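Ginby Community Boards > Workplace Practice > Records and Facilities

Topic: Clear desk policy and personal items in shared offices
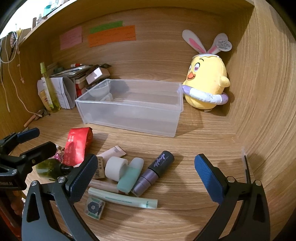

Posted by: stundale_admin
March 29, 2020

The Stundale office is revising its clear desk policy, and I have been asked to prepare the draft. The present version is one page long and was written when every member of staff had an assigned desk. Under the new arrangement, 41 employees will share a smaller number of desks on a booking system. The policy must therefore state what may remain on a desk or in its compartments at the end of a working day.

The current draft reads as follows:

4.1 All papers containing client or personnel information shall be locked away when the desk is unattended.
4.2 Personal items, including toiletries, cosmetics, food and medicine, shall be removed at the end of each booking.
4.3 Items left behind shall be held for 3 working days and then discarded.

Members with experience of similar policies are invited to comment, in particular on 4.2 and 4.3. I would also welcome views on whether office supplies such as tape and staplers should stay with the desk or be kept at a central point.

Reply from: ledgerline
Member, 1138 posts

Section 4.1 is sound and should stand alone. My principal concern is that the draft places two separate matters under one heading. The protection of records is an obligation to clients and staff. The removal of hand cream is a question of housekeeping. When both appear in the same policy, employees tend to give them the same weight, and in my experience that weight is the lower of the two.

I would recommend a records policy consisting of 4.1 and a separate desk-sharing guide containing the remainder. The guide could be amended by the office manager without formal approval.

Reply from: quiet_corridor

I respectfully disagree with the previous member. Our organization separated the two documents and the result was that few employees read either. A single page posted beside the booking sheet has served us better. We returned to it in December and have had fewer inquiries.

With regard to 4.3, the period is too short. An employee who books a desk once a week will lose his or her belongings before the next visit. We hold items until the end of the following month. Medicine is handled separately and is returned to the owner by hand where the owner can be identified.

Reply from: stundale_admin

Thank you. The point concerning weekly bookings had not been raised here, and I accept it. The period in 4.3 will be extended. May I ask where the items are stored in the meantime? We have one cabinet available, and it is shared with the mail room.

Reply from: quiet_corridor

Each desk number has a labeled bag, and the bags are kept in a locked drawer at reception. The label gives the desk number and the date of collection. It does not attempt to name the owner, as desks are sometimes used by persons other than the one who made the booking.

Reply from: montoya_fm

I write on behalf of a facilities team responsible for the Montoya building, where 526 employees share desks over several floors.

Our position is that a requirement to remove all personal items is enforceable only if lockers are provided. We introduced the requirement first and the lockers afterward. In the intervening period employees simply moved their belongings to windowsills, meeting rooms and the tops of filing cabinets. The desks were clear and the building was considerably less tidy.

The following arrangements have worked for us:
Lockers are assigned to individuals and are not booked by the day.
Each locker is deep enough for a bag, a pair of shoes and a small box.
Tape, scissors and staplers are kept at a supply point on each floor. Nothing of this kind is issued to a desk.
Cleaning staff do not handle personal items. They leave a card, and the floor supervisor follows up.

The final item deserves emphasis. Cleaning staff were at one time asked to decide what was personal and what was not, and this led to complaints on both sides.

Reply from: ledgerline

I am in agreement on lockers. I am less persuaded on the supply point. An employee who must walk the length of a floor for a piece of tape will bring a roll from home, and that roll then becomes a personal item left on a desk. A small fixed set of supplies at each desk, listed on the booking sheet, would avoid the difficulty.

Reply from: montoya_fm

We tried fixed sets. The staplers were gone within the first quarter and the lists were never checked. A supply point can be restocked by one person in one visit — a desk set cannot.

I recognize that a smaller office may reach a different conclusion. Where everyone works on a single floor, the distance is not a serious objection to either method.

Reply from: p_archivist

May I return to the question of records. The draft refers to papers only. It should also cover notebooks, adhesive notes, access cards and portable drives. In our last desk review, loose papers were rare and notebooks were the most frequent finding. Several contained passwords.

I would suggest the following wording for 4.1: "Any item on which client, personnel or access information is written or stored shall be locked away when the desk is unattended."

I would also delete the word "cosmetics" from 4.2. "Personal items" is sufficient. A list invites argument over whatever has been omitted, and some of our staff felt that this particular word was directed at them.

Reply from: stundale_admin

The proposed wording for 4.1 will be adopted, and the list in 4.2 will be removed. I have requested a quotation for lockers from Drallurier, who supplied our present shelving, and will post the revised text when the matter of cost has been settled.

On supplies, opinion in our own office is divided much as it is here. We will begin with a single supply point beside the printer.

Reply from: ledgerline

I maintain my reservation as to the supply point but have no objection to the remainder. Kindly confirm whether medicine will be dealt with in its own clause. Section 4.3 as drafted would still permit it to be discarded.

Reply from: stundale_admin

It will be a separate clause, numbered 4.4. Medicine will be held at reception and will not be placed in the desk bags.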